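Trincombe Bible Study Media Ministry
Progress report to the Gunawardena Fund
Prepared by Rekha Bhat, study materials coordinator
Dec 21, 2021

Grant purpose

The Fund agreed to support a two-year effort to put our teaching on the book of Daniel into a form that home groups can use without a teacher present. The work has four parts: recording the classes, transcribing them, writing a study guide for each one, and making the whole set available by mail and online. This report covers the period since our March report.

Recordings

The full series is planned at 53 classes. At the time of the March report we had recorded 22. We have now finished 25 more, which brings us through the end of Daniel 11:39. The remaining classes cover the last verses of chapter 11, chapter 12, and a short review of the sanctuary chapters for people who are new to the subject.

Recording was slower over the summer than we had planned. The meeting room at Grorside was closed for roof work and we had to teach from a private home, where the sound was poor. Two of the classes recorded there, on the ram and the he-goat of chapter 8, were hard to follow and have been taught again. The second versions are the ones in the catalog. Anyone who downloaded the earlier ones should replace them, as the chart of the four kingdoms was also corrected. The earlier chart gave the division of Greece in the wrong order.

The order of the classes has changed in one place. We had planned to teach the seventy weeks after chapter 11, as a summary. Several groups asked for it sooner because the questions about the 2300 days kept leading back to it. It now comes directly after chapter 8, and the numbering in the catalog follows the new order. The old numbers are shown in parentheses for those who have already printed the guides.

Transcripts

Transcripts are finished and checked for all of the classes recorded before March and for most of those recorded after. The checking is done by reading the text against the recording and looking up every verse. Teachers often quote from memory, and where the spoken wording differs from the King James text we print the text as it stands in the Bible and leave the recording alone.

We began using the Stukilum transcription program in the spring. It handles ordinary speech well but does poorly with names. Nebuchadnezzar and Belshazzar come through correctly. Antiochus, Artaxerxes and most of the Ptolemies do not, and the historical sections of chapter 11 had to be typed by hand. This part of the work took more hours than the budget allowed for. The difference was covered from our general offerings and no change to the grant is requested.

Study guides

Each guide has a page of verses to read ahead of the class, a short outline, and a set of discussion points for the group. In the first guides the outline was too long, and group leaders told us people were reading it aloud in place of opening the Bible. From the chapter 7 guide onward the outline fits on one side of a sheet. We will go back and shorten the earlier ones when the last classes have been recorded.

A beginners' guide has been added, which was not part of the original plan. It explains the terms that come up most often: the daily, the little horn, the king of the north, the time of the end. It also gives the day-for-a-year texts in Numbers 14 and Ezekiel 4 with a worked timeline. Most new groups ask for this one first.

The guide for Daniel 11 is still in draft. There is more than one view among our teachers about the king of the north in the closing verses, and we have asked each of them to write out his or her reasons with the supporting texts. The guide will present the position we teach in the class and will list the texts used on the other side. We expect this to need another round of reading before it is printed.

Equipment and office

The editing desk has been set up in the back office and is in regular use. The old computer has been kept for printing labels. Spending on equipment is within the approved amount, and receipts are included with the financial pages sent separately. 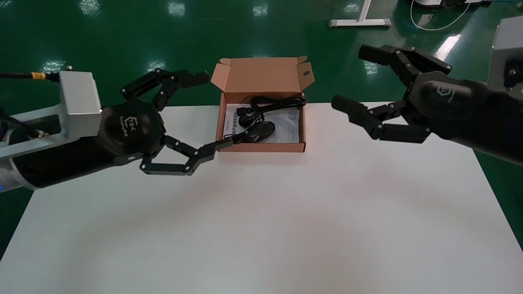

Backup copies of the recordings are now kept in two places. One set is at the office and the other is stored at Grorside. Before this year we had a single set, and one class on chapter 2 was lost when a drive failed. It was recovered from a copy that a group member had made for her own use.

Distribution

Online viewing has grown steadily, mostly through the page that lists new classes as they are posted. We still send discs to people who have no internet service or a slow connection. Requests for discs have not dropped as we expected, and we will keep mailing them through the end of the grant. Postage went up during the period and this line is close to its limit.

Several prison chaplains have written asking for printed guides without staples. We now print a version that is folded only. The content is the same.

A Spanish translation of the beginners' guide has been started by one of our home groups. It is being done at no cost to the grant. We have asked that it be read by a second Spanish speaker before we post it, with special attention to the verses, which should follow the Reina-Valera wording.

Work remaining

The last classes will be taught in the order given in the catalog. Chapter 12 will take more than one session because of the 1290 and 1335 days, which need to be tied back to the earlier class on the daily. After that we will finish the transcripts, settle the Daniel 11 guide, and shorten the early outlines.

We would ask the Fund for a decision on one point. The original budget set aside money for a bound volume of all the guides. Group leaders have told us they prefer loose sheets that can be copied and handed out, and we would like to move that money to printing and postage. A revised budget page is attached for your approval.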